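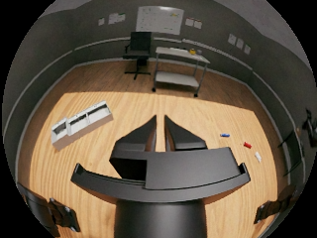

The sorting task is the first full exercise in the Prindance project at Stinddale, and everyone in the club does it before moving on to anything of their own. You work in the Tralley simulator with two arms, driving one at a time at first and both together later. The aim is to pick up each small item and put it in a compartment of the tray. From a wrist camera, with the tray lying over to the left and the three small items over to the right, it is easy to misjudge how far apart they are, so most of the steps below are about getting used to the views. Allow one club session for the whole exercise.

What you need

A laptop with Tralley already installed
The scene file for the sorting task, from the shared folder
A pair of hand controllers, charged
Your logbook

If the scene file won't open, check that you copied the whole folder. The textures are kept separately and the scene will not load without them.

Step 1. Load the scene

Open Tralley and choose the sorting scene from the list. Wait until the loading bar has gone completely before touching a controller. Moving a controller while the scene loads gives you an offset between your hand and the gripper, and you will have to start again. Type your initials in the name box, followed by the run number.

Step 2. Look at the overhead view

Switch to the overhead view and find everything before you move. Decide which arm is going to reach for which item and write it down. Pairs should agree this out loud. Watch where the elbows are as well as the grippers, as they swing out a long way when an arm folds.

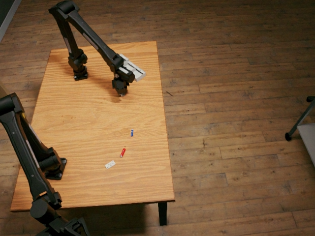 Overhead view: both arms, the tray and the blue, red and white items.

Start with the white tile. The red item is narrower, and you need to turn the wrist to line up with it. Do Yoon's old notes say to start with the blue one; those were written for an earlier layout, so ignore them.

Step 3. Pick up and place

Bring the open gripper over the item and stop. Turn the wrist until the fingers are either side of it, then lower slowly. Close the fingers, wait a second, and lift straight up. Do not drag items across the wood. Carry the item at a steady height, stop over an empty compartment, lower it and open the fingers. Lift clear before you move sideways.

If you drop an item on the table, pick it up and carry on. If it goes on the floor, press reset and log the run as failed.

Step 4. Check the wrist view

Swap to the wrist camera of the arm you are driving. The lens is very wide, so straight edges look curved, and the middle of the picture is the part to trust. Practise moving the gripper over a clear stretch of wood until you can stop it where you mean to. The upright metal plate with the holes in it is part of the gripper and stays in the same place in the view, so you can use it as a sighting mark.

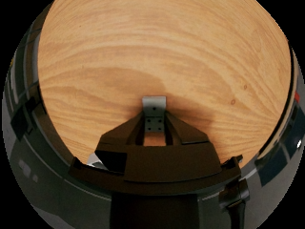

Step 5. Record your runs

Do 20 runs. Log each one as passed or failed, with a few words on what went wrong. You need 17 passes to move on to the two-arm handover. Nataša Popescu got 19 in September and her logbook is on the shelf if you want to see how it should be set out.

Save your recordings to the Berisha drive before you close Tralley. Put the controllers back on charge.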